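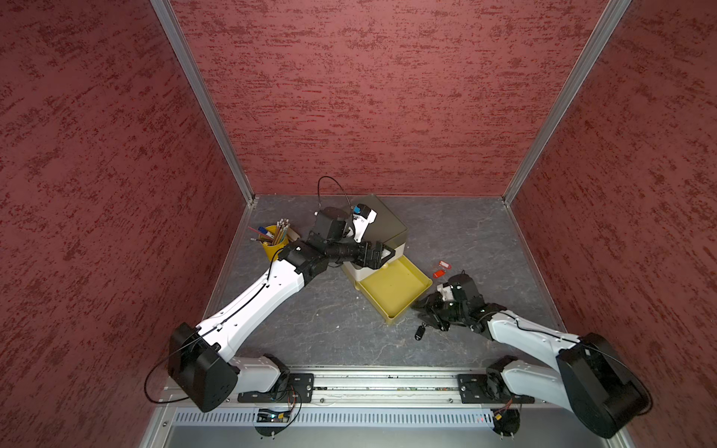
Cream box, gray lid, blue-capped marker.

1/ Notes on box numbering for small paper archives. Written after moving the Revdale parish and mill records to the Karncombe store in January.

2/ Number the box body. Lids get swapped the first time two boxes are open on the same table. If you want a number on the lid as well, fine, but the body number is the one in the register.

3/ Numbers carry no meaning. The old Revdale scheme had a letter for the subject, a letter for the donor and a two-digit year. By the time we inherited it there were four different things filed under M.

4/ Plain running numbers. We started at 366 and ended at 702. Everything below 366 was already numbered by the previous archivist, and renumbering it would have broken every citation in print.

5/ Leave gaps only on paper. We reserved a block of 200 numbers for the Nic Giolla deposit in a separate register. Reserving shelf space is a different decision and depends on how fast the deposit arrives (slowly).

6/ Never reuse a retired number. When the contents of 411 were split, 411 was closed and the register points to the two new boxes. It stays closed.

7/ Write on the short end, the one facing the aisle. Digits at least as tall as your thumbnail. Cross your sevens. Underline any number that reads as another number upside down.

8/ Location goes in the register, never on the box. Boxes move. Ours have moved twice and the numbers did not need touching.

9/ Register columns: number, short title, date range, shelf, last checked, initials. Torunn Torvik argued for a weight column. She was right, and I added it before the top shelves were filled.

10/ Software: we use Rirka for the register and print it every Monday. The printout hangs by the door. Most people look at the printout.

11/ Folders inside the box restart at 1. So 702/3 is the third folder in box 702. Use a slash. A period gets lost in photocopies and a dash looks like a range.

12/ A reader asked for 732 last week. It does not exist. Her citation had a typo, and checking that took one look at the last line of the register.

13/ Next thread: oversize maps, which do not fit any of this.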